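**本期走街：Guvier 的 Adugna 街区**

2025年9月

上一期写了港口边的鱼市，有读者来信问，从鱼市出来以后下午还能去哪里。这一期写 Adugna。它在 Guvier 市区的北面，靠着一条已经不通船的运河，年轻人去那里买二手唱片、旧相机和手工文具，住在附近的老人去那里修鞋、配钥匙、喝茶。两类人用的是同一条街，时间上稍微错开。
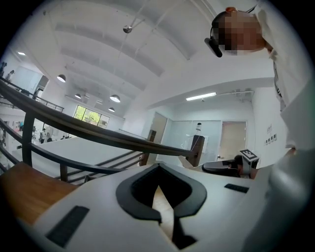
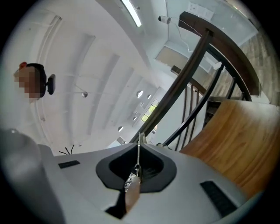

先说怎么去。从中央车站出来走2号出口，出口右手边是公交站，坐652路，在“Adugna 桥”下车。车上的报站先报本地话，再报英语，英语那一遍很快，听不清也没有关系，看到运河就可以准备下车了。地铁也能到，但是下了地铁还要走一段上坡路，路上没有什么可看的，天热的时候不舒服。骑车的人可以沿运河走，河边有自行车道，过了铁路桥以后路面换成石块，车轮细的话要慢一点。

自己开车不推荐。街区里面的路白天不让外来车辆进，桥南有一个停车场，周末基本是满的，排队的车有时一直排到主路上。

**这个街区是怎么来的**

Adugna 原来是仓库区。运河还通船的时候，纸、布和纽扣从这里卸下来，再用小车送到城里各处。沿河那一排房子门特别宽，二楼外墙上伸出一根铁梁，就是当年吊货用的。运河停航以后，仓库空了很多年，房租便宜，先搬进来的是修理铺，修收音机的、修缝纫机的、修钟表的。后来有人在修理铺旁边卖旧收音机，再后来卖旧唱片，街区慢慢成了现在的样子。

本地人提起这里，年纪大的还叫它“纸码头”，问路的时候说这个名字，老人反应更快。年轻人只叫 Adugna。地图上两个名字都搜得到，但“纸码头”会把人带到运河对岸的一个小广场，那里只有长椅和一个喷水池，要再过桥走回来。

街区不大，主街一条，从桥头一直到旧海关。主街两边各有几条巷子，东边的巷子窄，多是店铺，西边的巷子宽一些，住家多，晚上很安静，走过的时候请小声。

**什么时间去**

大多数店上午11点开门，晚上8点关门。茶馆和面包店早得多，修理铺也早，但修理铺下午要歇一阵，门上挂一块木牌，写着回来的时间，写的时间不太准。

周一关门的店最多。第一次来的人如果只有周一有空，建议改去鱼市或者旧海关后面的公园。周末热闹，街上有人摆摊，东西比店里便宜，品相也差一些，还价是可以的。想认真看唱片、试相机的人还是平日来，店员有空，会从柜子里面拿东西出来给你看。

下雨天也值得去。主街两边有骑楼，从桥头走到 Plurneo 的门口不用打伞。到了东边的巷子就没有遮挡了，石板路下雨以后滑，鞋底要挑一下。

**Plurneo：先从这里开始**

Plurneo 是主街中段的一栋商场，以前是纸张批发行的总仓库。里面是一间一间的小铺面，每家只有一个柜台那么宽。第一次来的人可以先进这里，它等于把整条街的东西缩在一起，看完就知道自己对哪一类有兴趣，再到外面的巷子里找专门的店。

一楼卖电子零件和旧电器。电子管、变压器、旋钮、磁带机的皮带都有，按抽屉分类，抽屉上写的是型号，不写名称。不懂型号的人把坏掉的零件带来，或者拍一张照片给店员看。收音机一般是修好再卖的，可以要求通电试听。外国客人要问清楚电压，有几家会替客人改，改一次要隔天取。

二楼是唱片、磁带和旧杂志。唱片按唱片公司分，不按歌手分，这一点很多人不习惯。试听台在楼梯口旁边，一次只能带一小摞过去，听完请放回原来的套子里，放错套子在这里是很失礼的事。旧杂志里面电影杂志最多，其次是编织和钓鱼。品相好的装在透明袋里，袋子不要自己打开，叫店员来开。

三楼以前是办公室，现在是模型、漫画和手工材料。周末人多，走道窄，背大背包的人请把包背在前面。这一层的铺面换得快，四月的时候还在的一家卖旧车票的铺子，这次去已经换成了卖印章的，新铺主说车票铺搬到了旧海关那一头，我们走过去找了，没有找到。如果有读者知道它搬到哪里，请来信。

顶楼有一个屋顶平台，可以坐，没有店。带了面包上去吃是允许的，酒不可以。从那里能看到运河拐弯的地方和铁路桥，傍晚光线好，平台关得比商场早，具体时间贴在楼梯间的门上。

商场里付钱有一点麻烦。大铺面收卡，小铺面多半只收现金，同一层可能左边收卡右边不收。一楼服务台旁边有取款机，手续费比街上的银行高，带够现金再进来比较好。

**Uvden 文具店**

出了 Plurneo 往北，第二条巷子向东拐，就是 Uvden。它卖纸、笔、墨水和本子，门面很小，招牌也小，走过去常常没有注意到。认绿色的门就行。

Uvden 的本子是自己装订的。纸由客人选，封面由客人选，线的颜色也可以选，当天能拿到，周末要等久一点。选纸的时候店里给一支钢笔，让你在样纸上写，看洇不洇。写中文的人笔画密，店员一般会推荐稍厚的那一种。有一种浅灰色的纸摸起来很好，可是墨水干得慢，左手写字的人不合适。

墨水是散装的，可以自己带瓶子。颜色的名字取自街区里的地名，“桥下”是深绿，“旧海关”是偏红的褐色，“石阶”是灰色。“桥下”卖得最好，经常断货，断货的时候店里会把空瓶倒放在架子上。

店里还寄卖一些信纸和信封，是旧仓库里翻出来的库存，纸边已经发黄，一套一套地卖，不拆开。喜欢写信的人看到中意的最好当时就买，下一次来不一定还有。

店里不让拍照，门外可以。

**相机和镜头**

卖旧相机的店集中在主街北段西侧。橱窗里摆的是样子好看的，真正在用的机器在里面的柜子里。进去说想要什么画幅、什么用途、预算多少，店员会拿出来。快门要自己按一遍，从慢的档位试到快的，镜头对着灯看有没有霉。店员不会不高興，他们自己收货的时候也是这样看的。

保修各家不同。有的给保修卡，有的只在收据上写一行字，那一行字同样有效，收据要收好。热敏纸的收据会褪色，回去以后拍一张留底。

胶卷在这里不算便宜，过期胶卷便宜，放在收银台旁边的冰柜里。冲洗店在旧海关旁边，上午送去，傍晚可以取。要扫描的话问清楚文件大小，默认给的那一种只够在手机上看。

**吃饭和喝茶**

主街上的餐厅招牌大、有外语菜单，味道普通，价钱比巷子里高。想简单吃，去桥头的面包店，咸的馅饼有土豆的和菠菜的，下午常常卖完。想坐下来吃，西边第一条巷子有一家卖炖豆子和米饭的店，中午只有一种套餐，不用点，坐下就会端上来。不吃羊肉的人要在坐下之前说。

茶馆在运河边，桌子摆在外面，一壶茶可以坐很久。茶端上来的时候已经加了糖，不要糖的话点茶时就讲。老人在那里下一种本地的棋，旁边看可以，出声指点不行。

咖啡店近两年开了好几家，都在东边的巷子里，豆子自己烘。店里插座少，用电脑的客人周末会被请到靠里的长桌。其中一家把过去的称纸台留下来当吧台，秤还在，已经不准了。

素食的选择比以前多。Plurneo 对面新开的一家汤店，每天两种汤，其中一种不放肉。菜单写在门口的黑板上，只有本地话，可以用手机翻译，手写字翻出来常常不对，直接问店员比较快。

**修理铺**

很多介绍 Adugna 的文章不写修理铺，这里单独写一段。街区里还在开门的修理铺多半在主街南段，靠近桥。修鞋、修表、修伞、修箱子的轮子，游客也用得上。箱子轮子坏了送过去，零件有现货的话坐着等就能修好。修表要看情况，换电池和换表带马上可以做，机械表要留下，短期来玩的人不方便。

修伞的那家也卖伞，都是客人修好以后不来取的，放过一年才卖。价钱低，伞骨结实，花色没得挑。

铺子里说外语的不多，拿东西给他们看就可以沟通。价钱写在纸上给你看，同意就点头。修好以后一般先让你试，试过再付钱。这里不还价。

**旧海关和后面的公园**

主街走到底是旧海关，石头房子，正面有钟。里面现在是街区的小陈列馆，展的是船单、货签、印章和几张运河旧地图。不收门票，门口有一个捐款箱。说明文字本地话写得很详细，英语只有标题。想看懂的人在入口借一本翻译册，有中文，用的时候押一件证件，出门时还。

旧地图那一间值得多看一会儿。从图上可以看出现在的主街原来是一条水道，后来填平的，所以两边房子的一楼比街面低，进店要往下走一级台阶。知道这件事以后再出去走，会注意到很多店门口都有这一级。带老人来的请提醒一下，有的台阶没有标记。

公园在旧海关后面，树大，有饮水处和洗手间。整个街区的公共洗手间不多，桥头一处，Plurneo 一楼一处，公园一处，公园这一处最干净。孩子走累了可以在这里歇，秋千旁边有一块沙地。

**几件要注意的事**

街上拍照一般没有问题，拍店里先问。西边巷子是住家，不要对着窗户拍，也不要坐在别人家门口的台阶上吃东西。去年起巷口立了牌子，用图画表示的，很容易懂。

垃圾桶少，店里买的饮料喝完可以还回那家店，别家不收。

退税只有大的铺面能办，门上贴着标志。二手货不退税，新货才退，相机店两种都卖，结账前讲清楚，免得开成一张单子。

旧唱片和旧书带上飞机没有限制，电子管最好随身带，托运容易碎。店里有专门的纸盒，要就给，不收钱。墨水瓶请放托运行李，Uvden 会用蜡封口，封口以后回家前不要拧开看。

行李可以寄在 Plurneo 一楼服务台，商场关门前要取走，过时只能等第二天。大箱子有时不收，中央车站的寄存柜更稳妥。

街区里的免费网络信号只在主街上有，进了巷子就断。地图提前下载好。服务台有纸质地图，折起来很小，北段有两家店的位置标反了，我们跟服务台说过，新印的一批还没有出来。

**一条半天的走法**

时间不多的人可以照这个顺序：开门前到桥头，先在面包店吃一点，看看运河。店开了以后进 Plurneo，从上往下看，上面几层早上人少。出来去 Uvden 选纸订本子，订好不用等，先去西边巷子吃午饭。下午看相机店，走到旧海关，进陈列馆，在公园歇一下。往回走的时候取本子，再到河边喝茶，然后在桥头坐652路回车站。末班车不算晚，但入夜以后班次稀，站牌上有时刻表，下车的时候顺便看一眼。

带孩子的家庭可以把相机店去掉，换成运河边的旧吊车。吊车不动了，下面围了一圈栏杆，旁边有一块可以转动的木轮，讲的是吊货的原理，孩子很喜欢转。

只对唱片有兴趣的人，Plurneo 二楼看完以后，去东边第三条巷子。那里的店小，开门时间更随意，有一家只卖铜管乐，有一家只卖儿童故事唱片，后面这一家的唱片封套画得好，不放来听，买一张挂在墙上的人也有。

**读者来信补充**

有读者问鱼市的冰块能不能带上公交车。可以，箱子要盖紧，不能滴水，司机有权不让上。

有读者更正了上一期的一处错误：鱼市后门的面馆早上不卖汤面，只卖拌面，汤面从中午开始。已在网页版上改过。

下一期写 Guvier 南面的温室和苗圃街，去过的读者如果知道哪家苗圃可以往外地寄球根，请在月底以前来信。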